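FOR IMMEDIATE RELEASE (corrected copy, please bin the earlier one)

**Zestport Clear Table Week back in July, sign-up open now**

ZESTPORT. Second year running. Households across Zestport are being asked to do one thing this July: put a day's snack and drink packaging on the kitchen table before it goes out, look at it, sort it. Ten minutes, tops. Free to join.

The week is run by Plonelia, the home waste advice service on Mengal Street. Last year 475 households signed up. This year the target is higher and there are 23 drop-off points instead of 8, full list at the front desk and on the door.

"People think they know what they throw away," said Nighat Hayat, who runs the program. "Then they put it on a table. Cans, wrappers, a carton, a bag from who knows where. It's a different conversation after that."

How it works. Save everything from one day, meals and snacks both. Tip it out on a table you can wipe, or a cloth you can wash. Make your piles. Cans in one, cartons in another, paper and card in a third. Foil and plastic wrappers go in a fourth, and that's the one that usualy gets big. What's left goes in the wastebasket. 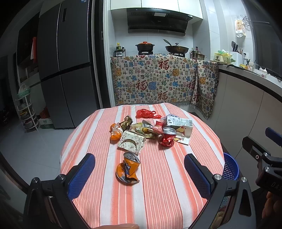 Crushed cans are fine. Torn ones too, but mind your fingers, a ripped can has a nasty edge, and kids should leave those to an adult. Cartons: rinse, flatten, cap off. Paper food boxes with a clear window, pull the window out first if it's plastic. Greasy card goes in the trash. Plastic bags do NOT go in the curbside bin, bring them to a drop-off point, bundled one inside another.

Wrappers were the sore spot last year. Half the calls to the desk were about them. Shiny snack wrappers can't go in with the cans even if they look like metal. There will be a separate wrapper sack at every drop-off point this time, green tag on the handle.

"We got that wrong and people told us," said Fahad Niazi, drop-off coordinator. "So, sacks. Lots of sacks."

Sorting kits are being packed now. Each has four labeled bags, a fridge sheet and a pair of work gloves. First 30 households to sign up at the Saturday table get a mesh wastebasket as well, donated by Zukier Home Goods. One per adress please.

The Saturday table is outside the Zestport library, 9 a.m. to noon, rain or not. Tahira Yousafzai will be there with the kits and will answer the what-goes-where questions. Bring the item if you're stuck on it, clean if possible.

Apartment buildings can sign up as a group. Talk to Marjorie Fairclough, she has the forms and the bag orders. Large print fridge sheets on request.

Media: kitchen visits can be arranged during the week with households who have agreed to it. Ask early, mornings are filling up.

**Contact:** Noman Mengal, press desk, Plonelia, Mengal Street, Zestport. Desk open 8 a.m. to 4 p.m. weekdays.

\# \# \#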